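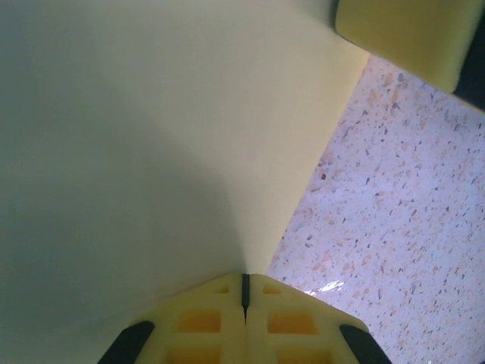
Building Day at the Cleltar Room

Welcome to our little gallery! The Cleltar building room has been open since 1995, and I still get a thrill walking in of a morning and wondering what's going to be taking shape by lunch. Nabila Latuheru set the theme for this session (harbours and lighthouses, her favourite), and people took it off in every direction you could imagine. There were ferries, a fish market, a drawbridge that went up and down on kitchen string, and a whole suburb of stilt houses with letterboxes!

We had 66 builders through the door, our best turnout since October, and the youngest was in charge of seagulls. Sena Tsikata brought the big tub of spare pieces from Agbenyega, 900 of them, all sorted by colour, and I reckon every last grey one went into the breakwater.

Pale cream and bright yellow, two colours I never get tired of. They'd look gorgeous together on a lighthouse, so that's my plan for next time.

The harbour stays up at Cleltar for anyone who'd like a wander past with the kids. Bring your own ideas for the next theme and pop them in the jar by the door. I'm barracking for castles!

Page updated February 8, 2026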